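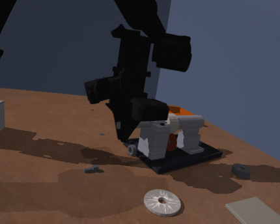 The Skirkamville Office of Historic Properties receives more questions in summer about household furniture than about roofs, porches and windows combined. This thread is addressed to residents who own old tables, chests and desks and wish to keep them in good order through the humid months. A wooden tabletop like the one shown takes up moisture from the air and gives it back again, and most of the advice that follows comes from that one fact.

June 25, 2021
By Américo Salgado, Office of Historic Properties

Town Hall > Departments > Historic Properties > Updates

Permits Meetings Grants Records Contact

Wood moves across the grain far more than along it. A wide board will swell in July and shrink again by December. Old joiners knew this and left the top free to travel on its frame. Please do not glue or screw a loose top down tight in an effort to steady it. Many of the split tops brought to our repair clinic were fastened down by a well-meaning owner.

Keep furniture away from windows that receive direct sun, and away from air conditioning vents. Where a piece cannot be moved, a curtain or a closed vent will help. The change from damp to dry does more harm than either condition alone, and a room that is held steady is kinder to old wood than a room that is sometimes perfect.

For regular cleaning, use a soft, dry cotton cloth and follow the grain. A cloth very slightly dampened with plain water may be used on a sound finish, followed at once by a dry one. Test first on the underside of an edge. Do not wet any surface where the finish is flaking or where veneer has lifted.

Several residents have asked about spray polishes. The office does not recommend them for older pieces. Many leave a film that is hard to remove and that complicates later repair. A thin coat of paste wax, applied once a year and buffed well, is enough for most dining tables. A shelf that is only dusted may go much longer.

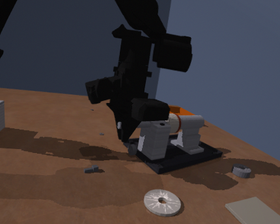 Wooden tabletop with a mottled brown surface.

Uneven color is not in itself a fault. It may come from the wood, from an early stain, from light, or from long use. Owners are asked to wait before sanding. Once an original surface has been removed it cannot be put back, and in the case of pieces with a known maker the loss in value can be considerable.

White rings are usually moisture held in the finish and may fade if the table is left alone in a dry room. Black rings are a different matter – the water has generally reached the wood itself, and treatment should be left to a trained conservator. Household bleach should not be used on either.

The oldest piece in the town's own care is the clerk's table of 1838, which stands in the upper hall at Priltine House. It has been waxed by hand for as long as our records run. The top has two old splits, both stable, and the office has chosen to leave them open. Filling them would put pressure on the boards each summer.

Jerome Panganiban, who looks after the furniture at Priltine House, asks us to add a word on insects. Small round holes with fresh pale powder beneath them call for attention. Old holes with dark edges and no powder often do not. Place a sheet of black paper under the piece, leave it for a month, and see whether any powder has fallen.

When moving a table, lift it by the frame and never by the top. Remove drawers first and carry them separately. Dragging places the whole strain on the leg joints, and those are costly to rebuild.

The small repair grant remains open to owners of furniture made and kept in the township. Awards are limited to $800 per household. Applications should include the approximate age of the piece, a short account of its condition, and a written estimate. Estimates from the Ağca workshop and from Gristix Restoration are both accepted, as are those from any other licensed shop.

The repair clinic is held monthly in the ground-floor meeting room at Priltine House and opens at 9 a.m. Small items may be carried in. For larger pieces, clear notes on size and damage will do – staff can arrange a home visit where one is needed.

Written questions may be sent to the office through the Contact page. Replies are issued in the order received.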